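Teaching the Arm by Hand

November | By Jianhua Yan

Print this article | E-mail this article

Ottó Sipos has run the demonstration bench at Drillstead for long enough to have firm views on operators. "The arm copies hesitation," he says. "If you stop over the bin to think, the pause goes into the data and comes out again later."

His group records picking tasks by remote control. An operator moves a handheld controller, the arm follows, and joint positions, gripper state and video are logged together. The current set, called Skumell, holds 2000 demonstrations. Sipos wants 3000 before the next training run.

Guiding the arm by hand was the first method. It gave smooth paths, but the operator's own arms kept blocking the camera. "We threw out 820 of those," Sipos says. "The motion was fine - the video was useless."

Remote control is slower to learn. A new operator needs up to a month to stop overcorrecting near a wall. Cups are harder than blocks, he adds, as the approach angle depends on how the cup has come to rest. 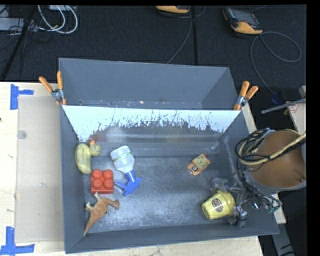
The gripper at a yellow cup in the divided bin. Orange-handled clamps are fixed at the ends of the divider.

Failed grasps are kept if the operator recovers within the same episode. Sipos considers these the most useful recordings. "A clean pick shows one way in. A recovery shows what to do from a bad position."

The next set will use the same bin and a second operator.

Contact us | Copyright Prisska | Back to top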